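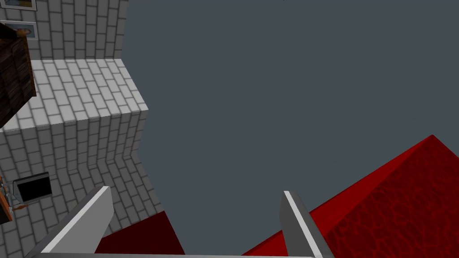

Figure 2. Gripper view in Zivivon. Both fingers in shot, red block at lower right, brick wall on the left, flat grey between the two.

4.2 Masking and the trust score

The segmenter runs on the gripper view only. No overhead view, no depth from outside. Everything the planner knows about the near field comes through this one view plus joint readings, so a bad mask goes straight into a bad plan. Earlier versions of Prisero smoothed masks over time, and this hid the problem for slow moves and made it worse for fast ones. Dropped.

Finger pixels go first. We project the finger model from joint state and cut it out before Netus sees anything. Simple, but the cut has to be a little generous. Finger edges pick up strong highlights (Fig. 2, the left one especially) and a tight cut leaves a thin pale line behind, then reported as a separate object. Widening the cut by 3 pixels fixed it. We did not tune this any further.

Large areas with no texture are the next trouble. The slate-grey part of Fig. 2 gives nothing to match on. Netus used to label such areas "free space" with high confidence, and the planner would happily route through them. We now label them "unknown" unless a later view from a different pose agrees. Costs time. Worth it in our view, though on the open scenes the extra looks are mostly wasted.

Each mask then gets a trust score between zero and one, made up of edge sharpness, agreement with the last pose and the share of the mask touching the image border. The border term matters more than we expected. A block like the red one runs out of the image on two sides, so its size can't be read from one view and any centre point is a guess. Masks of this sort are kept as obstacles but never passed on as grasp targets. The same rule applies to wall fittings at the far left, the monitor being the one exception becuase it has a clean outline and sits fully in view.

4.3 Surfaces with strong veins

Marble was the hard case. White veins on a dark ground look like object edges to any edge-based term, and the first runs split one slab into dozens of small masks. We tried blurring. Blurring killed the veins and the thin objects together, no good. What worked was a check on planes: fit a plane to the parent region, and if a child mask lies on that plane within tolerance, merge it back. Veins merge. Things standing off the stone stay separate.

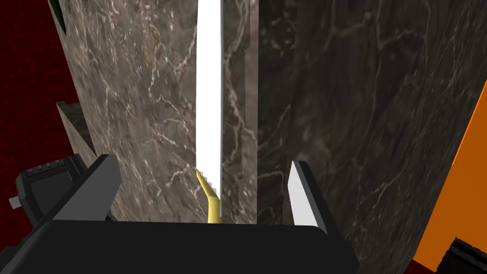 Figure 3. Veined marble ahead of the gripper, with a bright white strip down the right edge of the block's left face. The thin yellow curved object is between the fingers, just above the palm.

Fig. 3 has most of what we care about in a single view. Two marble faces at very different brightness, a near-white strip between them, and a slender yellow shape whose lower end is hidden by the palm. Colour alone would pick out the yellow. We did not want to lean on colour though, as the Chuang scenes swap textures freely and the next target may well be the same shade as the stone. The strip is treated as a plane in its own right and left unmerged. Its score is capped so it cannot win as a target.

Partly hidden targets get one further step. When the palm covers an end, the planner asks for a small tilt of the wrist before closing, and re-scores. Limit of two tilts per attempt, after that the attempt is logged as a perception stop and the arm backs off along the approach path.

4.4 Test set-up

We ran 394 attempts over 60 Chuang scenes, same seeds for every version of the segmenter. Textures fixed per scene. Lighting fixed too, a weakness, see Section 6. Masks, scores and joint logs are saved at every planning step so a stop can be replayed offline without starting Zivivon again. Replay uses the stored masks, not the stored images, so changes to the finger cut need a full rerun. Results with and without the plane check are in Section 5, with the tilt step swiched on in both.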